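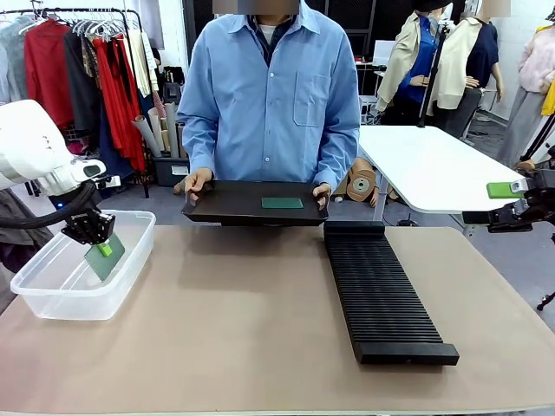 Figure 8.1 Tray, water tub and slotted rack at a rinsing table. The plate on the tray is carried flat and level.

Chapter 8
Rinsing, Racking and Carrying Thin Plates

Before you start
You should have finished the section on bench layout in the previous chapter and be able to name the parts of a wet area and a dry area.

In this chapter you will learn to
set out a table for a small rinsing job
lift a thin plate by its edges
load a slotted rack so that air reaches both faces
move plates between stations on a tray

8.1 Why flat parts need their own methods
A thin plate has two large faces and very little edge. Most of the trouble in washing it comes from that shape. Water holds two wet plates together, and pulling them apart can scratch both. A plate left lying on a bench dries on top and stays wet underneath, and the trapped water leaves a mark.

The Lomico workshop in Grundumstead cleans plates in batches of 22. When Finn Rathjen took over the bench there one June, the plates were stacked on towels to dry. He kept a tally of rejected plates over one large order. Of 3,000 plates, 494 had to be washed a second time, nearly all for water marks on the lower face. The rinse water was clean. The marks came from the stacking, and the workshop changed to racks before the next order.

8.2 The table
Keep the tub, the rack and the tray on or beside the same table, so that a wet plate travels a short distance. A clear plastic tub lets you check the water and see where a plate is sitting before you reach for it. Cover the surface with a mat if the plates mark easily. Fill the tub deep enough for the job but leave room below the rim for your hands.

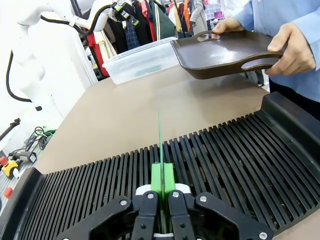 Racking is the step where beginners lose the most time. Lower each plate straight down, on edge, and let go only when you feel it seated. A rack of the kind used at this table has many parallel fins with narrow gaps between them, and a raised wall at each end. Tilting a plate on the way in will jam it between two fins. Start next to one end wall and work towards the other, leaving a free slot between plates if you have slots to spare.

A tray is for moving plates, and drying is done in the rack. Hold the tray with both hands, one on each side, at waist height. Set a single plate in the middle, and put the tray down before you pick the plate up.

Key terms
end wall, fin, rinse tub, slot, water mark

Activity 8A
Work with a partner. Rinse and rack eight plates, then change places. Write down any plate that touched another and the step at which it happened. Keep your notes for section 8.3.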